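**October 2025, Narnero bench, teleop notes**

Carrying on from the August pages. Same hand, same arm, new glove calibration. The aim for this block is still 1000 usable demonstrations across the household set, and the count at the start was 393. It is now 638, so 245 added, with another 78 recorded and thrown out. Reasons for the throw-outs are further down.

Set-up first, so it can be put back if somebody moves it. Operator stands to the left of the table with the glove on the right hand and the pedal under the left foot. Pedal down means the arm follows, pedal up means it holds. Wrist view goes to the big monitor, overhead view to the small one. We tried it the other way round and everyone drifted to looking at the overhead and then misjudged height, so leave it as it is.

Changed the thumb mapping. On the old Lunau settings the thumb reached full closure when the operator's thumb was only half bent, which made it very hard to do anything gentle. It is now spread over nearly the whole range. It feels slow for the first ten minutes and then fine. Saved as thumb_wide. Do not overwrite the old one, the Eder recordings need it for replay.

Before any takes, run the free-air check: swing the arm clear of the table, hand pointing at the floor, open and close each finger in turn, then all together. Watch for lag on the third finger. It had some at the start of this block and I retightened the connector at the wrist. No lag after that.
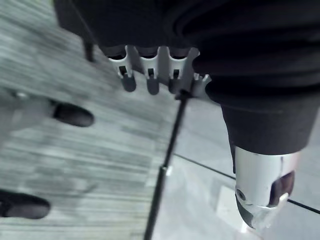

The arm's parked pose needs another look. When the pedal comes up away from the table the hand sags slightly before the hold takes over, and if it is low over the floor that is not much room. I have raised the lower limit in the config by a small amount. If you find you can't reach something near the front of the table, that limit is the first thing to check.

Tabletop takes. Order used was: hard objects, then tubes and soft packs, then mixed. Hard objects are nearly all good first time and I have stopped giving them extra takes. Tubes are where the time goes. Notes on what worked:

- Come in from above with the fingers already spread. Spreading them late knocks the tube and it rolls.
- Bring the thumb down last. If it lands first it pushes the tube out from under the fingers.
- Grip the body a little way behind the cap. On the cap itself the fingertips slide on the ribs.
- Close until it just holds, then stop. Squeezing further makes the tube bend and the lift comes out crooked.
- Count one second before lifting. The policy people at Munshi asked for a clear pause there so the grasp and the lift can be split.

Mixed takes are slower again. The operator loses sight of the far fingertips once the hand is low, and has to go by the overhead view for the last bit. I would normally say don't look at it, but for these it is the only way.
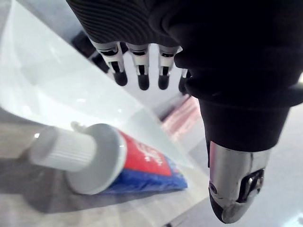

Toothpaste went better than the other soft items once the approach was settled. Keep varying the angle of the tube between takes. The early batch has it pointing nearly the same way every time and I expect the trained policy to be poor at anything else. Same for the start position of the hand, which should be moved a bit each time and not just returned to home.

The 78 discards: mostly the pedal let up halfway through the reach, which leaves a flat section in the middle of the recording. A smaller lot where the operator corrected so many times that I wouldn't want anything copying it. One run lost to a full disk. A failed grasp followed by a clean second try is kept, tagged retry. Please don't delete those, they are useful.

Glove fit matters more than I had written down before. With a loose glove the index reading wanders and the finger twitches at rest. Tighten the wrist strap before calibrating, and recalibrate if the glove comes off for any reason, including lunch.

To do:

- Replay twenty of the new tube takes on the arm with nobody in the glove, and compare with the originals.
- Ask Munshi whether they want the retries in the same folder or separate.
- Order a spare pedal. Ours sticks.
- Soft packs next, same thumb settings.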